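Ticket: Two-arm leg threading, success rate does not match the paper draft
Project: Skustau assembly
Opened: May 2, 2021
Status: Reopened (second time)

Problem as filed: the draft says the Fidora policy threads a leg into the plastic base in 20 of 20 trials. Rerun on the Zekham cell with the same checkpoint and the same base, it managed 6 of 20. The draft has not been informed.

Checked first: gripper calibration, both arms. Fine. Camera exposure. Fine. Cable on the left wrist, which gets blamed for everything. Also fine, and now reseated for no reason.

Log, first pass: replayed the failed trials at 15 frames per second. Most failures look alike. The turning gripper closes on the tube, rotates, lets go, reaches back for another bite, and by then the tube has tipped enough to cross the threads. The policy then keeps turning with great confidence. It has never met a crossed thread it didn't like.

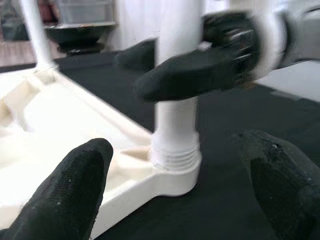
Wrist camera, second arm. Other gripper on the tube, threaded end at the boss.

Log, second pass: went looking for what differed from the original 20 trials. The evaluation script on the old machine still had the "assist" flag set, left over from the August demos. With assist on, the controller pauses after each release and recenters the tube before regrasping. So the published-to-be number measures the policy plus a hand-written correction that the methods section does not mention.

Turned assist on here: 20 of 20. Turned it off: 6 of 20 again. I would have preferred a bad cable.

Fix tried: finetuned on 50 extra demonstrations that include a regrasp from a tilted tube, assist off. Result is 15 of 20. The five misses were all crossed threads – old friends.

Resolution: report both conditions, in separate rows, with the flag named. Cho baseline needs a rerun too, same script, same flag, probably same surprise.

Reopened: the baseline config has assist on by default. See above.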